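Skorkdale Community Hall, Drinks Table Safety Check
Sheet 11, with comments from the August walk-round

Thank you to everybody who reads these all the way down (I know I go on a bit). Marks are OK, SEE TO, or N/A, and my comments follow each item.

1. Table stands level and doesn't rock: OK
I leaned on all the corners and had a good push at the middle, and it held up beautifully. Much better than the old one from Bensaid, which I was fond of but would never have trusted with a full teapot.

2. Cups are plastic, no glass on this table: OK
Blue, pink and lime green, lined up at the back near the wall, and very cheerful they look against all that white! Please keep them toward the back, where sleeves don't catch them.

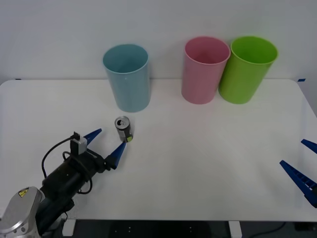 3. Cups checked for cracks and rough rims: SEE TO
I ran a finger around every rim in the Kaltell box and put one aside with a nick in it. It's in the cupboard under tag 313, so please don't put it back out, however handy it looks.

4. Opened cans kept upright and away from the edge: OK
An open can gets knocked so easily, and then it's all over the floor and somebody's good shoes. If you open one, stay with it or pour it out.

5. Labels readable, sugar and caffeine noted: OK
The little 190 ml ones say ZERO SUGAR and LIME FLAVOR in English, with the rest in Korean. Caffeine is in the small print (카페인), so let's offer the children something else, please.

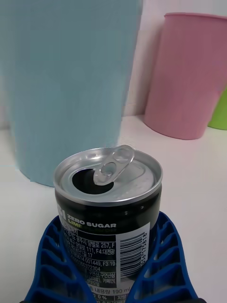
6. Pull tabs left attached to the can: OK
I do nag about this one, but a loose tab has a sharp little edge and goes straight to the bottom of a drink.

7. Wipes and paper towels within reach: SEE TO
Down to the last roll. Cikine order 456 should cover us through the fall.

8. Recycling bin lined and not overfull: OK
Lined this morning. Bags are in locker 81, top shelf, behind the tablecloths.

Next check before the supper, at 4 p.m.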